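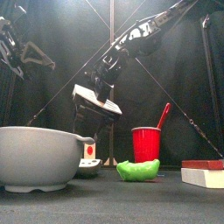
Cell 2 at Plernberg: gripper over the table, with the bowl and the red cup set out.

Leave the Pads Alone and Fix the Cables

Most written advice on keeping a two-arm table cell in service starts with the gripper. Pads wear, so pads get inspected, and the maintenance sheet fills up with entries for them. I think this order is wrong. On a cell of this size the cables should come first, then the mounts, then the fingers.

The log for our cell at Plernberg covers 856 hours of running time. It records 116 unplanned stops. Of those, 89 were traced to a cable or a connector. Finger pads accounted for 2. The rest were software faults or were never explained, and I would not build a schedule on either.

A worn pad announces itself. Grasps begin to slip on smooth objects such as cups, and the operator swaps the pad between runs. A tired cable gives a fault that clears when the arm moves back to its rest pose, so the operator restarts and carries on. The same fault may be cleared many times before anyone opens a connector.

The Sotomayor checklist, which many small shops copy, asks for a cable check once a quarter. That interval suits a fixed machine in a closed cabinet. It does not suit an open cell where cables run through the space behind the table and get moved each time a stand is adjusted. We check ours at the start of every shift, with the arm at full reach and again folded. Any run that pulls tight at either pose is clamped again before work starts.

Mounts are the second item. If a camera pole or a side strut shifts by a small amount, the calibration is off and the gripper closes beside the object. The usual response is to recalibrate, which hides a loose bolt until the next shift. Put a paint mark across the bolt head and the bracket. Look at the mark before touching the software.

Relener sells a cable guide for arms of this class, and Lidard sells a cheaper one. We have used both. The Lidard clip is stiffer and harder to open with gloves on, and I still prefer it, as it stays where it was put. Pads can be ordered in a bag and kept in a drawer.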